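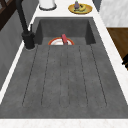
*gray sink, drainboard side*

**Vadlow women at Zondon, who starts at the point?**

**baselinejen** wrote:

Ok so Sarau is out for the opener, ankle, coach confirmed it after practice. Who brings the ball up? I say Meesuk. She ran it for most of the second half in the last scrimmage and we stopped throwing it into the bleachers. Yes she's a sophomore. Don't care.

Zondon presses the whole game, they did it to us last October in the preseason thing and we never got settled. Need somebody calm back there.

**hoopdad_rt9** wrote:

Meesuk is a two guard. Always has been. Put her at the point and you lose your best shooter off the catch, and we don't have a lot of those. I'd go with Xiong and live with the turnovers.

**baselinejen** wrote:

"live with the turnovers" is how we lost to them last time!! Xiong picks up her dribble the second anyone gets near her. Love her on defense, love the effort. Not against a press.

**section2regular** wrote:

Has anyone seen Zondon this year? They lost both bigs. Might not press as much if there's nobody back to protect the rim. Just saying we're all planning for last years team.

**hoopdad_rt9** wrote:

Saw them at the jamboree. Still pressing. Smaller but quicker, honestly looked meaner. They trap on the first pass in, right at the corner, then a third one comes up to steal the throw back. If you beat it it's a layup. We did not beat it much in October.

**baselinejen** wrote:

So put the taller kid in the middle and flash her to the ball. Every high school team knows this. Our spacing was terrible that night, everybody running away from the ball and waving. Inbound, middle, opposite sideline, go. Doesn't matter that much who the point guard is if somebody shows up in the middle of the floor.

Anyway I went back over my notes from the scrimmage, Meesuk had 2 turnovers. Xiong played maybe half as long and I quit writing them down.
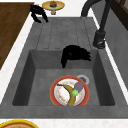
**Jinfeng Cheng** wrote:

Scrimmage turnovers mean very little, our second unit wasn't trapping anybody. I'd start Xiong for the defense and bring Chutima in at the first timeout if it's going badly. You get a look at both that way and the shooter stays fresh.

**baselinejen** wrote:

By the first timeout we could be down ten. That's my whole problem with it. Their gym is loud, it seats 400 and it sounds like a lot more, and once they get a run going it's hard to get anyone's attention from the bench.

**section2regular** wrote:

Agree with Jinfeng sort of. But why not both on the floor? Chutima Meesuk brings it up, Xiong guards their best kid, sit one of the forwards. We're not winning the rebounding battle with or without her.

**hoopdad_rt9** wrote:

Because then you're tiny and they just post up all night. I know they lost the bigs but come on. Somebody over there is six feet.

Also foul trouble. Xiong had 3 by halftime in the last game she started. Go small and she's guarding up, she's done by the third quarter.

**baselinejen** wrote:

Fine, I'll give you the foul thing. She reaches. But both guards together for the first four minutes, I'd take that. Get across half court, get a couple easy ones, make them call off the press themselves. Then sub big and slow it down.

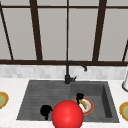
And if they don't call it off you've still got two people who can dribble, that's one more than we had in October. Put the forward back in for free throws and late rebounds. Coach probably does none of this and starts the same five minus Sarau with a senior playing out of position — we've all seen that movie.

**section2regular** wrote:

lol yes. Tip is 7 by the way, not 7:30, they changed it. JV goes right before so parking will be bad. Use the lot behind the tennis courts.

**hoopdad_rt9** wrote:

Still say Xiong. Will be there either way, visitors side, up top. Bringing the good seat cushions if anybody wants one, have 2 extra.

**Jinfeng Cheng** wrote:

I'll take one. Is the radio guy doing this game or only home ones? My mother wants to listen.

**section2regular** wrote:

Home only I think. Will post the score at the end of each quarter if my phone holds up.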